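Home | Notebook | Archive | Contact

October 25, 2023

Coding sheet for the national day speeches, second pass. Kristof Dijkstra and I each coded the Ellholm set blind. We disagree on seven passages, mostly where "homeland" is used for a region. Split code 3 into civic and ethnic; leave code 5 alone.
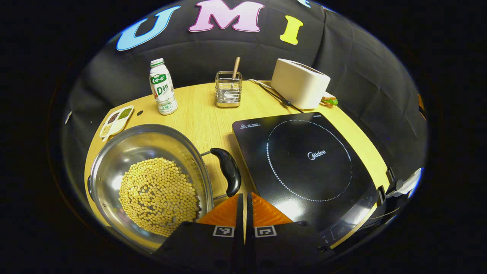
Přemysl Kopecký wants the anthem verses coded separately. Agreed, but only for speeches that quote them in full. Cuypers transcripts still lack paragraph numbers. Recode takes about three days.

To do before December: rerun agreement, send table to Daltamero.

2 comments | Share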